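Print this entry | E-mail to a colleague

Packing bench notebook, Estside room
1/14/22
Entry by Callum Niven

Subject of the day: getting a set of unlike objects into one carton with a divider, so that nothing rubs, rattles or arrives upside down. Wilma Crichton calls this the mixed box problem. I call it the reason I buy antacids.

Carton is the shallow brown one from Orholm, the one we said in September we would stop ordering. We have 70 left. At the present rate of enthusiasm they will outlive me. The floor flaps meet well enough, but there's a step at the seam where one panel rides on the other, and anything light with a flat base rocks on it. A strip of paper tape over the join cured that last time. The tape is in the drawer marked STRING.

Green cloth back on the table. Evander wanted the bare top, on the grounds that boxes slide better on it. They do, and that was my objection.

Things to be packed: hair dryer, the long medicine box, the white plastic device with the rounded corners, and the pig. The pig was Mhairi's contribution. She said every list so far had been made of hard things with corners, and that no customer in the history of Eltard has ever sent back only hard things with corners. Fair point, and I said so, though not right away.

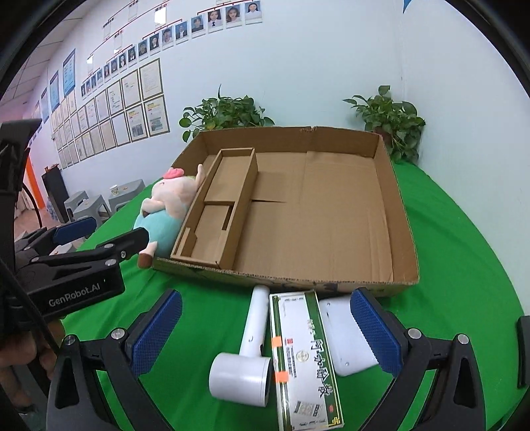
First plan was biggest item first. Wilma's rule, and a good rule for books. With the hair dryer it falls down, as the hair dryer is two shapes arguing with each other. Put the barrel flat and the handle wants the whole diagonal. Put the handle along a wall and the barrel takes the corner you were saving. I drew it on squared paper three ways and disliked all of them. Settled on handle along the wall, nozzle facing in, and gave up the corner.

Medicine box is the easy one. Long, straight-sided, does as it's told. It belongs in the long compartment of the divider, printed side up so whoever opens the carton can read it without fishing. Check the fit before committing. Inside width of the compartment is in the back of this book under Yule, for reasons that made sense when I wrote it there. Do not force it: a crushed medicine box looks like a crime even when the contents are fine.

White device: wants a wall on both sides and nothing on top. Holes should face up. I have no opinion on what the holes are for, but I have packed enough of these to know someone downstream will have one.

Ailsa Lamont asked whether the divider should be glued. No. Glue it and you have a very good carton for one order. Loose, it shifts when the carton is tipped, so it needs something snug on the other side to hold it up. Her next question was what. My answer was the pig, and that was the first time today the room agreed on anything.

Pig as dunnage, then. It squashes, it springs back, and it fills a gap of no particular shape. Against it: the arms and feet catch on divider edges, and the ears fold over if you go in head first. Feet first, upright, facing the middle. Evander pointed out that it looks unhappy about this. It has a frown sewn on, so I don't think we can take it as feedback.

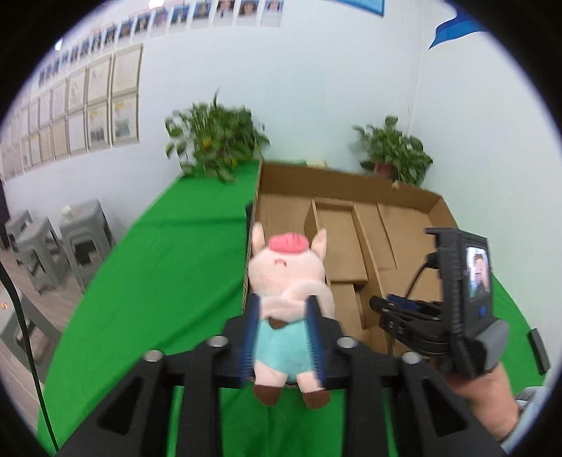 Mhairi would like it noted that soft goods should go in last, and that she has been saying this since the Yule order. Noted. I would like it noted that if the soft item is also what keeps the divider standing, last is too late. We left it at "last but one," with the device to follow. Wilma wrote that on the wall sheet in pen, so it is now policy.

Tipping test still to be agreed. I want 22 tips per carton. Evander wants 100, and is welcome to do 78 of them himself. We use the same sequence each time: long side, short side, long side, then flat, then open and look. Write down what moved before you put it back. (Evander.)

To do:
Tape over floor seam, both ends as well as the middle.
Trim the notched end of the divider by 3 mm if the handle still fouls it.
Ask Orholm for a price on the deeper carton, politely this time.
Move the paper tape to a drawer marked TAPE.
Someone water the plants. I did it last.

C.N.

Contact: packing bench, Estside | Copyright Eltard workshop notebooks | Back to top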